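Section 4: First grasp set-up for the Nilladus two-finger kit
Third-party guide, written by Heather Rakena for Flarnham Test Notes. Checked on the bench by Surachet Paisan. October 16, 2023.

The Nuvine booklet says the kit is "ready to pick in minutes". Allow an afternoon. The steps below replace pages 2 to 21 of the booklet, which assume a white table and identical parts.

4.1 Before you start

1. Clear the table and fix the arm base. Hand-tight is not enough, whatever the booklet says.
2. Start with one small, stiff carton, stood upright in open table space with room for a finger on either side.

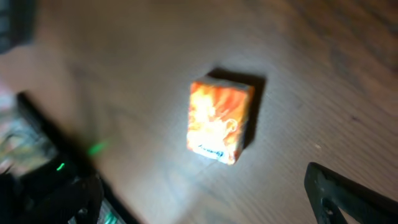
3. Set the grip force to the lowest value and raise it one step at a time. The default is far too keen for thin card.
4. Run the approach at slow speed. Watch the fingers, not the progress bar, which reached the end well before our arm did.

CAUTION: The soft stop on the pendant pauses the program. It does not cut power. Keep the red button within reach.

4.2 Mixed items

The sales sheet claims the kit handles "any household item". We would like to see the list. Soft packs are the hard part, and overlapping soft packs are harder still.

5. Put out a few packets of different sizes on one side of the table. Leave the other side mostly clear so that the arm has somewhere to retreat.
6. Open the fingers fully and bring the wrist down until both tips show in the camera view.
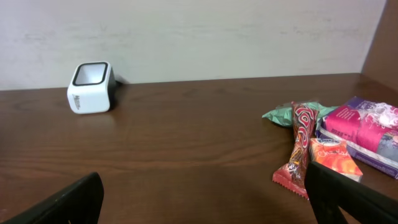 7. Press Teach, then Save Pose. Wait for the second beep. The first means only that the button was pressed.
8. Repeat with the packets moved. The booklet asks for one taught pose; Menaka Mondal, who tried this section before we printed it, wanted far more, and I agree with her.

Note: Glossy film and printed card reflect overhead light. If the item outline on the screen flickers, move the lamp before you touch the threshold slider. The slider runs from 600 to 3000 with no units given, and Nuvine's help desk could not tell us what it measures.

9. Check the view from above with the fingers either side of the lower end of the group.
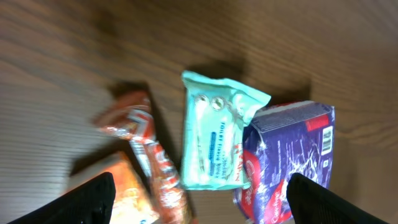
Fig. 4c. Wrist camera view: tissue wipes, cake bars and two other packs between the fingertips.

10. Choose the item you want by hand on the screen. Auto Select is sold as a main feature, but leave it off until you trust the outlines.

4.3 Working in a basket

Basket work needs the Begum add-on, sold separately. The box does not make this plain.

11. Teach the basket rim as a keep-out zone, all four sides. Skip the "quick rim" option, which guesses two of them.
12. Lower one finger slowly beside the pile and stop before it presses on anything.

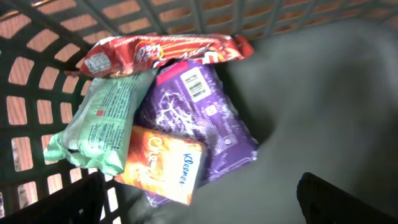

13. Set the lift height so that the held item clears the rim with room to spare. Packs can hang lower than the screen model suggests.
14. Run one pick with your hand on the red button. If the arm faults, go back to step 11.

CAUTION: Do not reach into the basket while the pendant shows Waiting. The arm may still move.

We have not tested the claimed cycle rate and do not repeat it here. A firmware update is promised for November. Keep your saved poses on a separate card before you install it.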